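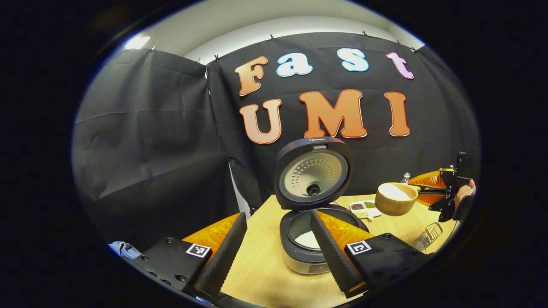
遅延放送の書き方
地方空港運航連絡会 講演用メモ
アルトゥーロ・パーチェ(レロセッティ航空 旅客サービス)
2025年2月19日

スライド1 表題

マイクの確認をしてから始める。前回、最初の五分間は後ろの席に何も聞こえていなかったそうです。放送の話をする人間としては、なかなか味わい深い出来事でした。

名前と所属は手短に。レロセッティはプロルンソープとロモンを結ぶ便が主力で、霧と仲のいい会社だと言っておく。ここで笑いが来なくても待たない。

スライド2 「ただいま、しばらくお待ちください」

この一文を読み上げる。できれば少し眠そうに。

「ただいま」なのか「しばらく」なのか。いま待つのか、これから待つのか、放送した本人も決めていません。うちの搭乗口で長年使ってきた文句で、原稿は誰が書いたのか分からない。ラミネートだけが新しい。

会場に聞く。「自分の空港にも同じ文がある方」。手が挙がらなくても、あるはずなので先へ進む。

スライド3 調べたこと

冬ダイヤのあいだにプロルンソープで出した遅延放送、116件の書き起こし。起こしてくれたのは地上係員のバイバ・エグリーティスさんです。途中から書き起こしの余白に感想が入りはじめ、後半はそちらのほうが参考になりました。

分類の表は配布資料の二枚目。読み上げない。ここで言うのは次の点だけ。

理由を言っている放送はかなり多い。「使用機到着遅れのため」がほとんど。ところが、次にいつ知らせるかを言っている放送は、表のいちばん下の細い棒です。目の悪い方には見えないと思います。私にも見えません。

乗客が搭乗口で何を聞くか。いつ飛ぶのか、乗り継ぎはどうなるのか、食べに行っていいのか。使用機がどこから来るかを聞く人もいますが、その人はたいてい双眼鏡を持っている。

(飛行機好きの方を悪く言うつもりはないと付け加えること。最前列にいる可能性が高い)

スライド4 ロモンの夜

霧で最終便が止まった晩の話。長くなりがちなので四分で切る。

到着機は上空で待機したあと別の空港へ。搭乗口には満席に近い乗客、100席の機材です。ここで係員が出した放送は「新しい情報が入り次第お知らせいたします」。間違いは何ひとつありません。情報が入らなかったので、何も知らせなかった。みごとに一貫しています。

その間に、売店が通常どおり閉まりました。売店は搭乗口から200メートル。開いているあいだに行けばよかったわけですが、放送を聞き逃すのが怖くて誰も席を立てない。そして放送はない。

運航管理のヘイノ・パルンは、当時この件を「情報の不足」と報告書に書きました。私の意見は違います。情報はありました。「少なくともあと30分は決まらない」というのは立派な情報です。サンドイッチを買うには十分な長さです。

ヘイノは今日会場に来ています。反論は質疑の時間に。本人には話してある。

スライド5 新しい文型

順番はこうです。

一、便名と行き先
二、いま分かっていること
三、次の放送の時刻
四、その時刻まで席を離れてよいかどうか

理由は二に入れる。一文まで。二文目の理由を書きたくなったら、それは社内向けの文章です。

例文を読む。「ロモン行きの最終便をお待ちのお客様。到着地の霧のため、出発時刻はまだ決まっておりません。次のご案内は八時ちょうどです。それまでは搭乗口を離れていただいてかまいません」

八時に何も変わっていなかったらどうするのか、と必ず聞かれる。八時に「変わっていません」と放送してください。格好は悪いです。慣れます。

お詫びの位置について。従来の原稿は冒頭で詫び、途中で詫び、最後に深く詫びる。エグリーティスさんの余白の書き込みに「用件はどこ」とありました。お詫びは一回、最後に。詫びる声の調子は指定しません。以前の手引きには「心を込めて」と書いてあって、全員の声が半音高くなりました。

スライド6 システムの話(短く)

レッツェプの表示盤と放送を連動させています。時刻を入力すると画面にも「次のご案内 八時」と出る。

最初の設定では、時刻を入れないと放送そのものが出せないようにしました。係員は当然、23時59分と入れるようになりました。責める気にはなれません。いまは空欄でも放送できて、空欄のまま出すと監督者の画面に印がつきます。

この部分の質問はエグレ・ラウドセップへ。配線の話を私にしないでください。知っているふりをしてしまいます。

スライド7 反対意見

乗務員側から出たもの。アイマン・タウフィク機長のご意見をそのまま紹介する。

「席を離れてよいと言った直後に離陸の枠が来たら、乗客を集められない」

もっともです。ですから四の項目は、運航管理に確認がとれたときだけ「よい」と言う。とれなければ「お近くでお待ちください」。機長はこれで半分納得したとのことで、残りの半分は夏の繁忙期を見てから返事をくださるそうです。

もうひとつ、時刻を約束すると苦情が増えるという意見。これは導入した搭乗口の記録を見ています。まだ霧の季節ひとつ分しかないので、増えたとも減ったとも言いません。苦情の中身は変わりました。以前は「何も言わない」、いまは「八時と言ったのに八時二分だった」。私は後者のほうが好きです。謝りやすい。

スライド8 持ち帰っていただくもの

配布資料の最後に白紙の原稿用紙が一枚あります。自分の空港の遅延放送をひとつ、今夜のうちに書き直してみてください。書いたら声に出して読む。息が続かなかったら長すぎます。

英語放送の原稿は別に作ること。うちは日本語を訳したものを使っていて、「しばらく」が for a while になり、二時間続いたことがあります。

時間が余ったら、手荷物受取所の放送の話をする。余らなければしない。たぶん余らない。

質疑

想定しているもの。
子ども連れや車椅子の方への個別案内は? 放送の前に直接声をかける。手順は資料の四枚目。
自動音声は? 時刻だけなら使える。霧の説明をさせると、妙に明るい。
天候の理由は詳しく言うべきか? 「霧」で足りる。視程の数字は言わない。

司会から終了の合図が出たら、途中でも止める。帰りのロモン便の状況は受付の掲示で確認してもらう。次の更新時刻を書いておくよう、受付に頼むのを忘れないこと。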